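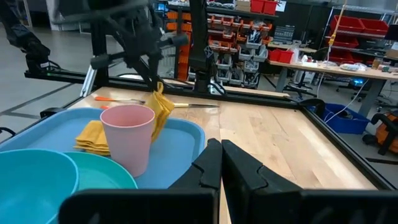

Pink cup and mustard cloth on the light blue tray

Home | Our Sets | About Us | Lunch Rooms | Contact

About Drasorum

Hi, I'm Eustaquio Medrano, and I put together table sets for places where a lot of people eat lunch at once. Schools mostly, a few offices, and one very loyal rowing club. If you've eaten soup off a blue tray on Fonseca Street, there's a good chance I picked the bowl (and fussed over the napkin for longer than I'd like to admit!).

I started Drasorum after 7 years of running the lunch room at Kakolberg, where every cup was gray, every plate was gray and the forks went missing by the dozen. One January I bought a box of teal bowls with my own money and put them out on a Monday to see what people would say. They loved them. The kids fought over them, in fact, so I had to go and buy more, and then the school down the road called to ask where they came from. I've been at it ever since.

Our first proper order was for 573 place settings, and I packed every one of them myself with the radio on. I wouldn't do it that way again. My back still remembers.

What's in a set? It depends on who's eating. The usual order is a tray, a cup, something deep for soup or cereal, a plate, cutlery and a cloth napkin. I'm stubborn about the cloth. Paper blows off the table the minute a door opens, and a good thick napkin gives the fork and spoon somewhere to sit while you're getting everything else out.
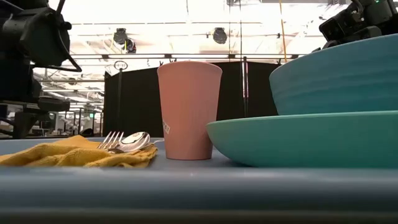 Cup, napkin, fork and spoon, and a couple of teal dishes stacked up

People ask me about the colors more than anything else. Mustard, pink and teal sound like a bad sweater when I say them over the phone, and then I lay them out on a tabletop and everybody goes quiet and starts moving the cup around. I do that too! I can spend a whole morning swapping one bowl for another. The Dullwood set came out of a morning like that, and it's still our best seller - softer colors, a bigger bowl, and a cup that small hands can get around.

Before I'll put a new set on the list, I lay it out over and over. Does the bowl leave enough room on the tray for a cup? Can you pick up the spoon without knocking the knife? 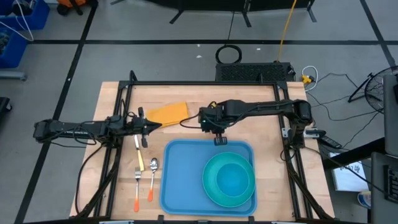
I like the bowl on the right and the cup on the left, but plenty of our lunch rooms do it the other way and I've stopped arguing. Where the napkin goes is a longer conversation. Folded flat beside the tray is my favorite, and if you come by the workshop I'll happily bore you with the other ways.

We're a team of 4 now and the smallest order we take is 40 settings. If you need fewer than that, call anyway, because I often have odd bowls and cups left over from bigger jobs and I hate to see them sit on a shelf. Mornings are best. After lunch I'm usually out delivering.

You might also like
- How to fold a cloth napkin for a tray
- The Dullwood set: sizes and colors
- Trays that stack and trays that don't
- Lunch at Kakolberg, then and now

Contact Drasorum | Delivery and returns | © Drasorum, all rights reserved | Back to top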